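I have reached the age where a washing machine on the balcony counts as a view.

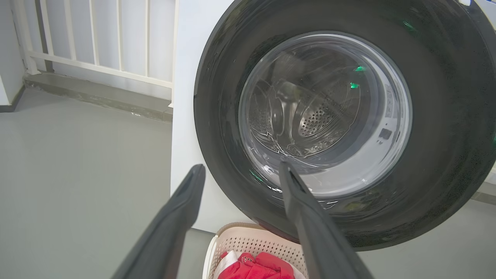 Nurkico, 7th August

The landlord, Mebrat Workneh, calls it the laundry terrace. There's a railing, a gray floor and the machine, so fine, terrace. My last place had a coin-op in the basement that ate 4 quarters and gave back damp socks.

I own one red shirt worth worrying about. It has turned over 70 percent of my underwear pink since February, and so it now travels alone, in its own basket, like a minor royal.

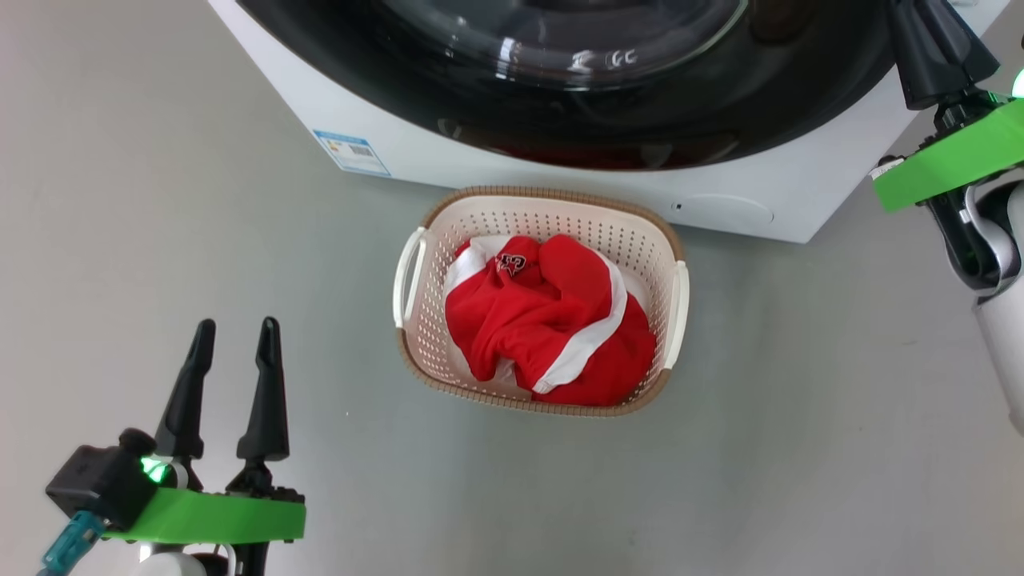

The shirt, awaiting its appointment.

The instructions on the front are in Chinese, which I can't read. My neighbor can, and she says you're supposed to wait 1–2 minutes before opening the door and never force it while it's running. I have been forcing it for months.

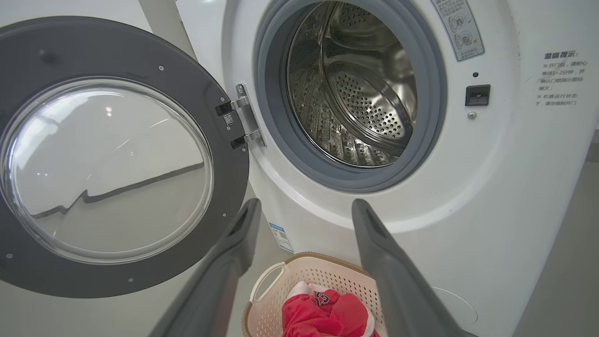
She also says to check the drum for strays first. I found two guitar picks that way last week, and I don't play guitar. Then in goes the shirt, on cold, with half a cap of Sodent, the cheap stuff from the corner store. 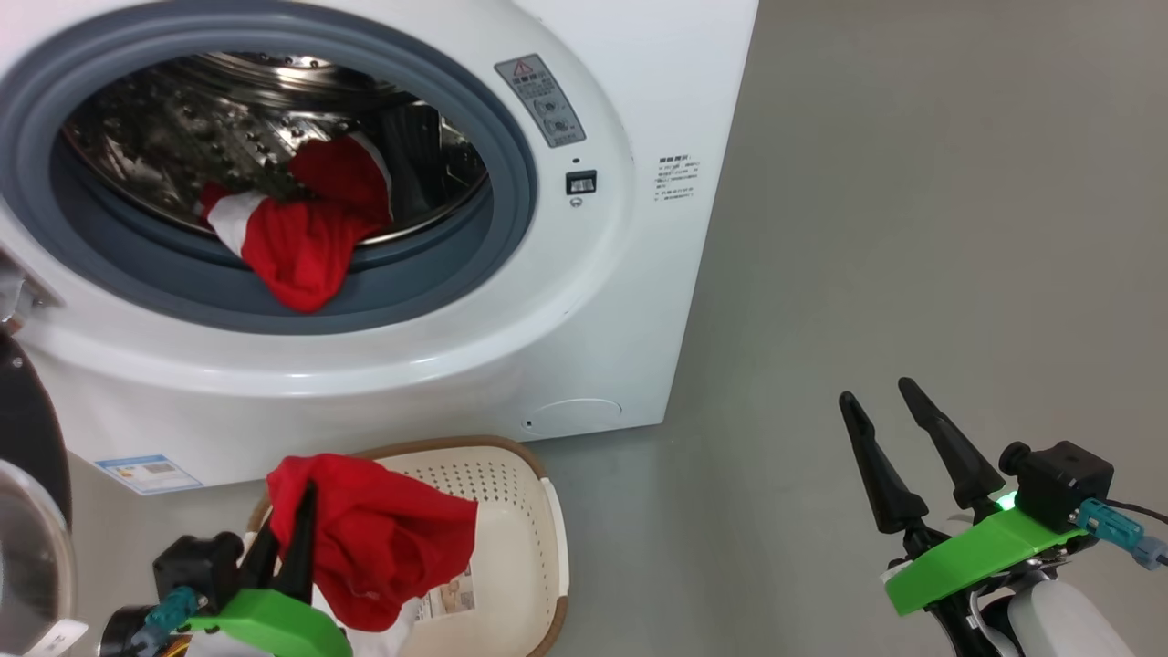 Always tuck in the loose ends before you shut the door. I lost a pillowcase to that gasket in the spring and I'm still finding threads.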